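参观记：拉特塞普（Rätsep）家庭食品展示中心开放日
2021年2月26日

开放日的通知是一个月前收到的，说是要提前登记，每批人不能太多。我登记的是上午那一批。同批的人里有两位做学校食堂的，一位开杂粮店的，还有几位是住在附近、想来看看的居民。进门先量体温、填表、换鞋套，包存在门口的柜子里，只许带手机和本子。

Rätsep原来是做罐头的，厂房在河边，据介绍最早的一栋建于1880年，墙很厚，窗户开得高。现在罐头生产线已经搬走，留下来的这几栋楼改成了展示中心，分成旧厂陈列、储藏间、分拣间和家庭厨房四个部分。带我们走的讲解员叫费文·吉迪（Feven Gidey），说话不快，每到一处先讲三五分钟，然后让大家自己看。

旧厂陈列在一楼。墙上挂着一排旧标签，有豌豆的、梨的、腌黄瓜的，印得都很细，颜色已经发暗。玻璃柜里放着手摇封罐机和几把削皮刀，刀柄磨得很光。柜子旁边有一本翻开的账本，抄录的是某一年七月的收货情况，最大的一笔写着1560公斤梨。费文说七月是过去最忙的月份，收上来的果子当天就要分完，放过夜就要降一等。有位做食堂的大姐问当时怎么分，她说全靠手和眼睛，老工人拿起来掂一下就知道该放哪个筐。

陈列室靠里有一段拆下来的木头滑槽，果子以前就是顺着它从二楼滚下来的。滑槽可以摸，内侧包过一层布，布已经没有了，只剩一排钉眼。我在这里停得比较久，差点没跟上队伍。

储藏间在地下，要走一段挺陡的台阶，扶手很凉。下面分三个小间，温度不同，门口各挂一个温度计。第一间放土豆和洋葱，两样是分开的，中间隔了一道木板。第二间放红薯和南瓜，温度高一些。第三间放苹果和梨，进去味道很浓。管储藏间的是恩乔罗格·孔博（Njoroge Kombo），他讲了很多家里储藏时常见的问题，我记下来几条：

红薯不要放冰箱，低温会让中间变硬，煮多久都煮不透。
切开的红薯当天吃最好，切面朝外放久了会发黑。
萝卜和芜菁带叶子买回来，叶子要先切掉，不然水分都被叶子抽走了。
橙子不必急着洗，洗了就要擦干。
柑橘碰伤的先挑出来，一个发霉会带坏旁边的。

他还讲到一个我以前没注意的事，红薯刚挖出来要先放在暖和、潮一点的地方养几天，让破皮的地方收口，然后再入库。开杂粮店的那位先生听得很认真，追问了好几遍温度，孔博干脆把墙上的记录表取下来给他拍照。

从储藏间上来之后有十五分钟休息，供应热茶和烤饼。烤饼是用南瓜泥做的，不甜，有点咸味。茶是自己倒，杯子用完放到窗台下的盆里。窗外能看到河，水面上有薄冰，对岸是一排仓库。院子里停着两辆送货的车，车身上写着Mastudari，是给周边几个镇送菜的公司，展示中心用的果蔬多半由他们送来。

分拣间在二楼，是四个部分里最大的一个，屋顶的旧梁没有遮起来。这里主要讲外观和品种。负责人萨迪娅·萨蒂（Sadia Satti）先发给每人一张纸，上面列了十几种果蔬的名字，后面留空，让大家边看边写自己会怎么存、怎么吃。她说来参观的人里，橙子人人认得，芜菁和紫皮萝卜就常常弄混。她的分法是看形状和根须，再切一片尝，芜菁口感更细，萝卜更脆更辣。

她另外讲了果皮颜色的问题。很多人以为皮上有斑点、颜色发暗的就是坏果，其实有的品种本来就是这样，要看按下去软不软，闻起来有没有酒味。她拿了两个梨传给大家比较，一个皮很光，一个麻麻点点，切开之后麻的那个反而更甜。食堂的大姐说，这种果子在学校里孩子不肯拿，只能切块。萨迪娅说切块可以，但要现切。

家庭厨房在分拣间隔壁，布置得像普通人家，有灶台、水池、碗柜和餐桌。桌布是蓝色格子的。桌上摆的都是家里常见的东西，橙子、红薯，也有盒子一类的收纳用具。这一处的内容是“买回来以后放哪里”，讲的是桌面和台面的整理：哪些可以先搁在桌上，哪些要马上收走，哪些切开了要包起来。

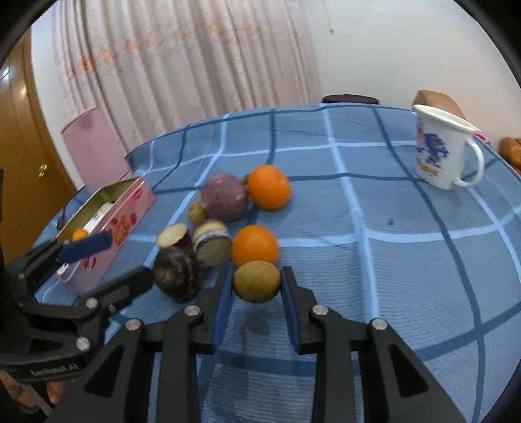

家庭厨房的桌面：橙子、切开的红薯和一个紫色的根茎类蔬菜，左边是打开的粉色铁盒。

厨房部分由梅维什·詹朱阿（Mehwish Janjua）讲。她的做法很简单，买菜回来先全部放到桌上，再按“今天吃、这周吃、能久放”分开。切开的红薯归今天，橙子归这周，带皮的完整根茎归久放。我问她铁盒适合装什么，她说装饼干、茶叶、干果都行，不建议装新鲜水果，盖上盖子不透气。要是非装不可，就把盖子开着，底下垫张纸。

随后是一小段动手的时间，两人一组，把一袋混在一起的果蔬分开放好。我和杂粮店的先生一组，我们把洋葱和土豆放到了一起，被指出来重放。他说自己店里一直就是这么放的，回去要改。做得最快的是一对住在附近的母女，女儿大概上小学，她把小个的果子都排成一排，她妈妈负责收根茎类。

红薯的蒸法也在这里试了一下。同一批红薯，一份整个蒸，一份切段蒸。整个蒸的花的时间长，味道浓一些；切段的快，靠近切口的地方水分偏多。试吃的时候大家意见不一，我更喜欢整个蒸的。詹朱阿说皮洗干净可以一起吃，我试了，有点涩。

最后一站是小卖部。卖的东西不多，有果酱、南瓜烤饼、布袋和一本薄薄的储藏手册，手册由Bakinora印制，里面的表格和孔博讲的基本一致，多了叶菜和蘑菇两页。我买了一本手册和一瓶橙子果酱。果酱能吃出皮的苦味，配面包可以。

几点实用的情况记在后面，给打算去的人参考。登记要提前，当天不接受临时进入。全程需要两个多小时，地下储藏间比较冷，穿厚一点。台阶陡，推婴儿车的下不去，可以留在一楼等，有座位。拍照不限，但旧账本那个柜子不许开闪光灯。停车场在厂房北侧，从桥那边绕过来最方便。小卖部只收现金。下一次开放日的时间还没有定，门口可以留联系方式，我已经留了。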